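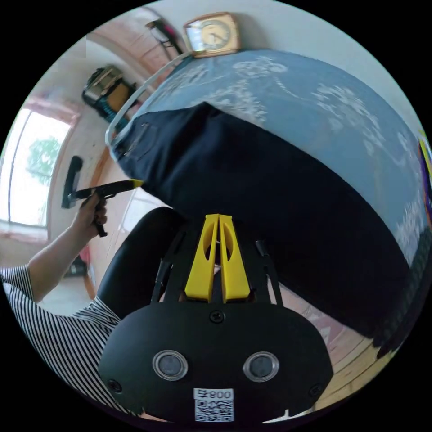 Dark folded fabric, possibly trousers, on a patterned cloth.

Folding and storing heavy trousers

Jeans and work trousers take up more drawer space than anything else most of us own, and they crease badly if they go away in a hurry. The method below suits denim, drill and canvas. It doesn't suit dress wool, which should hang from the cuffs.

Before you fold

Empty the pockets and do up the zip and top button. Lay the trousers face up on a bed or a table with a cloth over it. A bare varnished table lets heavy fabric slide about. Smooth the pocket bags flat from the outside with the side of your hand. A bunched pocket bag leaves a ridge that won't come out without an iron.

Check that they are fully dry at the waistband and the inside leg seams. These are the thickest parts and can still be damp when the legs feel finished. In humid weather give them another couple of hours on the airer. Denim put away damp will smell musty within days.

The fold

Bring one leg over the other so the back pockets face out. Tuck the point of the crotch seam in to make a straight edge. Fold the hem up to just short of the waistband, then fold in half again. For a deep drawer, fold in thirds the second time and stand the bundle on its end.

Turn the folded edge towards you when you stack. You can then pull out one pair and leave the rest where they are.

Colour transfer

New navy and black denim sheds dye for the first few washes. Keep it away from white towels, cream upholstery and light-coloured bedspreads until a damp white rag rubbed on the inside hem comes away clean. Wash inside out in cold water, with other darks, and hang in the shade. Direct sun will fade the fold lines to grey.

If dye has already marked a cotton cover, don't put it in the dryer. Soak it overnight in cool water with an oxygen bleach, following the packet, and test a corner first if it's a coloured print.

Shelves and drawers

Stacks higher than about 13 pairs topple and crush the bottom ones. Two short stacks are easier to live with. Line raw timber shelves with plain paper, as sap and old varnish can stain. Change the paper once a year. I do mine in December, when the winter things are packed at the back and the shelves are half bare anyway.

Cedar blocks are fine against moths but do little for cotton. Sand them lightly when the scent fades.

Mortimer Tran
Updated 30th December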